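4.2 Changes to the sorting job at Plimcombe

Before the cell was installed, small parts at the Plimcombe site were sorted by hand. Each shift had four sorters, who picked parts from a tray and dropped them into colored bins. The site runs a simulated copy of the cell, built by Selvaraj Wanigasekara, and new programs are tried there before they reach the shop floor. Figure 3 is taken from that copy.

We interviewed the sorters twice, first in November and again after the arm had been in daily use for 20 weeks. In the first round, most of them expected to lose hours. Hours did not fall, but the content of the job did change. Sorters now spent much of the shift loading trays, clearing stops and checking bins against the order sheet.
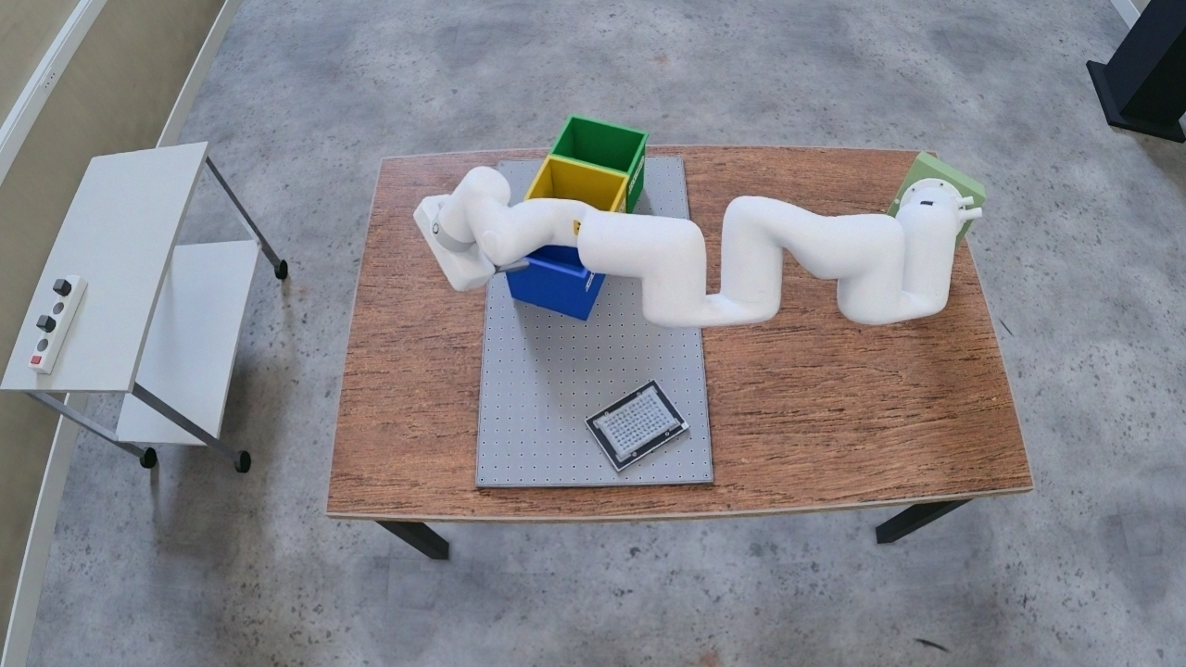 Figure 3. Simulated sorting cell, with the robot arm mounted at the table, three bins and a tray on a perforated board.

Two of the sorters were trained to edit pick positions in the simulation. They described this as the best part of the change, although both said the time for it was not written into the shift plan and had to be found between trays. The others had asked for the same training and were still waiting at the second interview.

Stops were the main complaint. Under manual sorting, a worker who fell behind could catch up later in the hour. With the arm, a stop held up the packing line as well, and packers came over to ask when it would restart. One sorter put it this way: "I used to be tired in my hands. Now I am tired from being asked."

The shift lead, Asanka Sikder, kept a paper log of stops for 60 shifts. We use this log in Section 4.3, where we compare the stops reported by the sorters with those recorded by the controller. The two sources differ most for short stops, which sorters often cleared without making a note.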